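Robot cell going in at our kitting bench, what changes for the four of us working there?
Posted in: Workplace / Automation on the floor

Snædís Ketilsson

I run second shift kitting at a plant that makes door closers. Kitting for us means picking loose hardware out of bins, putting a set in a tray, and sending the tray down to assembly. Management has signed off on a robot cell for the bench. The integrator is Stenudia and the planning software is called Kevska. Installation is scheduled for July.

We were told that no jobs are being cut and that "the work will shift." I would like to know what it shifts to. Details, in case they matter:

Volume is 2,000 trays a week across both shifts. A full set is 7 part types: spring, spool, bracket, disc, ring, peg, and a bent wire clip. Parts arrive loose, and some of them arrive tangled. The robot has one arm with a two-finger gripper. There is a camera over the bench.

Specific things I want to find out:

1. Who clears a jam, and is that person trained for it or just whoever is closest?
2. Does the tray count per person stay as the measure of how we are doing? It is on our reviews now.
3. Will we be asked to present the parts differently, and who does that work?

I have asked the first two at meetings and got a slide both times.

Rafferty

I did controls on a similar cell at a different company and then stayed on as the line tech, so I saw both ends.

Your third item is the one to press on first. A person at a bench sorts parts without it being written down anywhere. You pull two springs apart, you turn a bracket over, you flick a clip out of the corner with a fingernail. None of that is in the cycle time study, and the cell has to get it from somewhere. Usually it comes from whoever loads the bench. In our case the job title stayed "kitting operator" and the job became part presentation: spreading, untangling, keeping flat things off other flat things.

Ask Stenudia for their simulation runs before the hardware arrives. They will have some, and you can learn a lot by looking at which layouts they tested. Look for clutter. If every run has parts spaced out in a neat row, the cell has been planned for a bench that does not exist. A run worth discussing has parts lying close together and leaning on each other, with the gripper coming in open over the top of them.

Things to go through with them, with a render of that kind on the screen:

- Coil parts on their side. A two-finger gripper can close on the outside of the coil or put one finger between the turns. Ask which one they plan for. The second one is how you get a spring dragging its neighbors along.

- Short round parts next to long flat ones. In the view below, the white cylinder stands between the blue spring and the gray bracket, with the left fingertip just in front of it. Ask how much clearance the finger needs on each side, and what the cell does when it does not have it. "It retries" is not a complete answer. Ask how many times, and what happens after the last one. 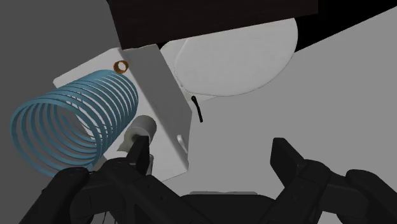 - Thin wire parts. The black hook near the big white disc is the one I would worry about for your clip. Thin, dark, curved parts are hard for a camera to measure and easy for a finger to push under something. On our line the wire part went back to hand picking in the second month and stayed there. Plan for that possibility now, with a proper seat and light for the person doing it.

- Small parts sitting on bigger ones. The orange-brown ring is resting on a tilted panel near the top edge of it. Ask whether the cell picks from the top down or by part type. If it goes by type, small parts get knocked off and somebody has to reach in for them.

- Reach-in. Every reach-in should stop the arm, and the restart should be a button the operator controls, mounted where the operator is standing. Ours was on the far side of the guard for a year. It cost a walk each time, and people started skipping the full stop.

On jams: get it written down by role. We had two tiers. The operator clears anything that can be reached through the front door with the arm parked. Anything else is a tech call. The part that took a while to settle was second shift, where the tech was shared with another line. If you are on second shift, ask who is on site at 9 p.m. and what you are supposed to do for the time it takes them to walk over.

On the tray count: it has to go. Once the arm sets the pace, trays per person measures the arm. We changed to logging stops, with a cause code for each, and the review looked at whether the log was filled in. It was more typing than anyone liked.

Wesdale

it'll be fine, we got one and it mostly sits there waiting for parts. bring a chair

Snædís Ketilsson

Thank you, Rafferty. I sent the layout question to Stenudia and they do have cluttered runs. They offered to go through them with both shifts, which I had not expected. The wire clip has its own line in their risk sheet, rated medium.

One follow-up. Is there a usual figure for how long part presentation takes per tray? We are being asked to agree to a number before the cell is in.

Rafferty

Don't agree to one yet. Ours was estimated at about 20 seconds and the estimate left out untangling completely. Ask for a trial period with the number left blank, and have somebody from each shift time it with springs from a real delivery. The springs at the bottom of the box are the slow ones, so time a whole box.

Also ask who orders the bins. A shallower bin would have fixed half our tangles, and purchasing had never been told there was a cell.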